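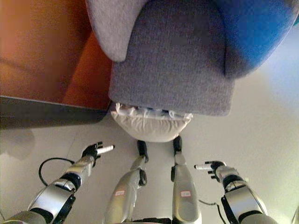
Masking the robot's own body in head-camera data

This page describes how we build self-body masks for head-camera episodes before training a pickup policy. The procedure comes from the Gramley floor-object study and assumes you already have joint logs, a URDF and a calibrated head camera.

Why mask at all

With the head pitched down, arms and legs take up a large share of the pixels. A policy trained on raw images can learn to read its next action from the pose of its own limbs and pay little attention to the target. In our set the target is often a soft, pale object on a pale floor, low in contrast and close to the feet. The limbs are the sharpest edges in view, so the encoder tends to favor them.

The full set has 1682 episodes. We held out 199 for testing and did not touch them while tuning the steps below.

Step 1. Align the clocks

Joint states and images are logged by separate processes. Estimate the offset per episode by cross-correlating elbow velocity with mean optical flow in the lower third of the image. Reject any episode where the peak is flat. Do not reuse one offset for a whole session; ours drifted between morning and afternoon.

Step 2. Render the limbs

Load the URDF in the renderer and draw a silhouette for each link from the head camera pose. Write one channel per limb: left arm, right arm, left leg, right leg. Keep the hands in a fifth channel. You will need them separate in Step 4.

If your fingers differ in color from the rest of the hand, as ours do (white extended finger, black gripper), check the fingertip overlay by eye on a few images. Errors there are easy to spot and usually trace back to the wrist encoder zero.

Step 3. Dilate

Dilate the arm and leg channels by 9 pixels. Smaller values leave a bright rim on the silver segments, and the encoder picks it up. Larger values start to eat into objects lying near the feet.

Cables are not in the URDF. Any cable that loops onto the floor will stay visible after rendering. We label these by hand on sparse keyframes and propagate the labels with a video segmentation model. Ingrid Mbeki labeled 624 keyframes for this, which was enough to cover both sides of the body.

Step 4. Fill, but keep the hands

Replace masked arm and leg pixels with the per-channel dataset mean. Leave the hands unmasked. When we masked them too, the policy reached the right area and then closed early or beside the object.

Do not use inpainting for the fill. The inpainting model sometimes drew plausible floor seams or small shadows that changed from one image to the next – noise the policy then had to learn around.

Step 5. Check reflections

A glossy floor returns a soft image of whatever stands near it, furniture included. The mask does not cover reflections of the limbs. Lyle Esposito tested a mirrored render below the floor plane and found no gain on the held-out episodes, so the released script leaves it off. The flag is still there (mirror_floor).

Known problems

Feet resting against a soft object compress it slightly, and the dilated leg mask can then hide the contact line. Lower the dilation on the foot links only if this matters for your task.

Head pitch read from the neck encoder lags during fast motion. Drop those images or interpolate.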